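Logbook > Workshop Diary > Finishing

November 5, 2019

Started on the coffee table top at seven. The old finish is a brushed lacquer, worn through along one long edge, and the plan was to find out what is under it before committing to a stripper. Alcohol on a rag first: no softening after two minutes. Lacquer thinner on the next spot: tacky in ten seconds. So lacquer it is, and the shellac theory from yesterday is crossed out.

Nahom Adugna came by with the second can of Gretolix and stayed for the first coat of remover. He uses it thicker than I do. I laid mine on with a cheap bristle brush in one direction and left it alone under plastic film. He works his back and forth. Mine lifted cleanly after twenty minutes; his half needed a second application near the corners. I put that down to the brushing, he puts it down to the draft from the door. Unresolved.

Residue came off with a plastic scraper and then coarse steel wool along the grain. Wiped twice with mineral spirits. Left to flash off over lunch.
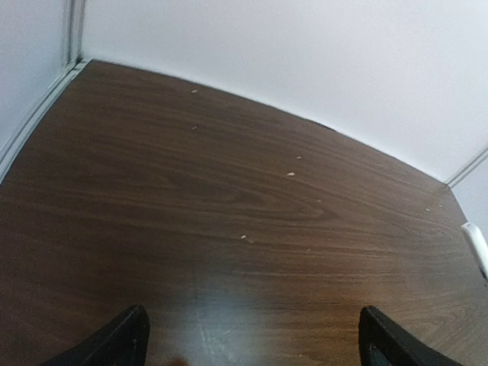
Sanding took up the afternoon. Began at 200 by hand with a cork block and got nowhere with the old drip marks, so I went back to a card scraper for those and returned to 200 afterward. Then 400. I stopped there. In March I took the Nigatu shelf to 600 before staining and the color came out weak and patchy, with the pores hardly taking anything. The 600 stays in the drawer until there are at least two coats of varnish on, and the 1000 is only for rubbing out.

Stain test on the offcut, three strips:
Strip one, Brondomance walnut straight from the can, wiped at one minute. Too red.
Strip two, same stain cut in half with spirits. Closer, but thin in the late wood.
Strip three, straight stain wiped at once, second pass an hour later. Best of the lot. The dark lines hold and the ground doesn't go muddy.

Will repeat strip three tomorrow on the underside before touching the top. Shop was at 61 degrees by four o'clock, too cold for varnish in any case. Heater needs a new thermostat. Wostumari has the part listed but shows no stock, so I sent them a message and also wrote down the number off the old one: it is on the masking tape on the heater door.

Scraper burr is gone on both long sides. Turn a new one before starting. Steel wool is down to the last pad. Rags are hung flat on the fence to dry.

Contact | Copyright Workshop Diary | Back to top

This site uses cookies to remember your settings. Accept | Decline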